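Gasura Bench Arm — Set-up Guide
Section 4: Marking and checking the work area

Before the arm is allowed to move on its own, it needs a marked work area that people and program agree on. Please take your time over this section. We know it's the part everyone wants to hurry through (the arm is bolted down, the lights are on, and it's very tempting to press Start!), but a good half hour here will save you a lot of head-scratching later.

You will need: blue painter's tape, a soft cloth, a ruler, and the yellow pendant from the Lurnari accessory box.

4.1 Laying the tape cross

1. Press the stop button on the pendant and check that the status light is red. Keep it that way until step 7.

CAUTION: Never reach into the work area while the status light is green, even if the arm is standing still. It may only be waiting for its next instruction.

2. Wipe the surface with a dry cloth. Cleaning sprays leave a film, and the tape will lift at the ends within a day or two.

3. Lay the first strip from left to right across the full width of the surface, then the second from front to back, so that the two cross. Press each one down from the middle outward with your thumb.

Note: The cross doesn't have to be square, and the four areas don't have to match in size. The program measures them during teaching. If a strip runs out, start a new piece on top of the old end and carry on — a small step in the edge is fine so long as the tape lies flat.

4. Go to View, then Wrist, and move everything off the surface, including the ruler. Both strips and the place where they cross should show clearly. Soft shadows on the gray are acceptable if you can still follow the edges of the tape through them.
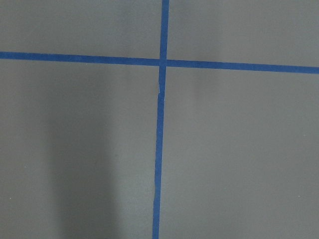

5. Choose Teach Areas and touch the crossing point on the pendant screen. Wait for the tone.

6. Name the four areas. We suggest keeping the names short, as the log only shows the first 12 letters.

7. Stand back, release the stop button, and run the Slow Check. It takes 295 seconds, and someone should stay beside the pendant for all of it.

4.2 Keeping it in good order

Replace the tape every 14 days, or sooner if an end has curled, and repeat steps 4 to 7 each time. Write the change in the site log with your initials. Questions about the log sheet go to Nomvula Msimang at the Gendlow service desk.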